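## 4. Timing and the inquiry report

It is an old complaint about public inquiries that they report either too early to be thorough or too late to matter. The Grumurham planning inquiry has the distinction of having been accused of both, on the same afternoon, by members of the same council group. In this section we look at when its chair chose to publish, and at what the choice can and can't tell us about independence.

The formal rules are thin. The terms of reference ask for a final report "in good time", a phrase which has kept several lawyers in comfortable work. They say nothing of elections. The convention that an inquiry should go quiet before polling day rests on a letter sent to the first chair and on the fact that later chairs have found it convenient to cite. Eglītis calls this "custom by photocopier", and we have no better name for it.

Our material consists of 754 items of correspondence released by the inquiry office, along with the minutes of the Zallcombe hearings, which ran to 1,360 pages and contain, by our reading, very little that anyone would have missed. We coded each item by sender, recipient and whether it asked for the timetable to be changed. Requests for delay came mostly from those who expected to be criticised. Requests for speed came mostly from those who expected their opponents to be. This will startle few readers, but it had not been shown for an inquiry of this size.

What did surprise us was how seldom the chair replied. Of the requests we coded, 19 received a written answer, and in only 3 did the answer mention the election at all. The rest were acknowledged by a form of words so smooth that two recipients, on opposite sides, each told the local paper they had been given a firm assurance. Silence of this kind is usually read as weakness. We think it was closer to a method. A chair who explains a date has to defend the explanation, and a chair who merely announces one has only to defend the date.

The hearings support this reading, though not as neatly as we should like. When counsel for the developer, Praro, pressed for a timetable, the chair said that the report would be published when it was finished - a remark that the minutes record as an answer. Counsel tried again after lunch and was thanked for his patience. The draft went to the criticised parties on April 15, 2021, with polling day near enough for everyone to be offended by it.
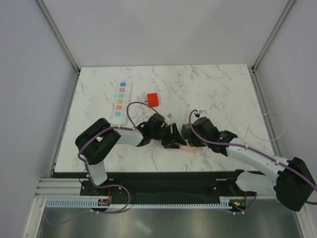
**Figure 1.** Tabletop workspace with two arms mounted along the near edge.

Heidrun Stöckli, commenting on an earlier draft of this section, objected that we give the chair too much credit: an office that fails to answer its letters may simply be an office that is behind with its letters. She also pointed out that the acknowledgements were probably written by a clerk, and that we had been admiring the clerk's prose. Both points are fair. The released files don't show who drafted what, and we have toned down the word "strategy" wherever it appeared.

Her objection does not account for the order of events, however. The office answered queries on expenses promptly throughout, including one lengthy exchange over parking. It was slow on the timetable alone. Navarrete reads the same pattern as caution on legal advice, and that would fit the dates as well as our own account does. The advice itself remains privileged, so the matter rests there until somebody's memoirs. Section 5 turns to the criticised parties and what they did with the draft once they had it, beginning with the leak.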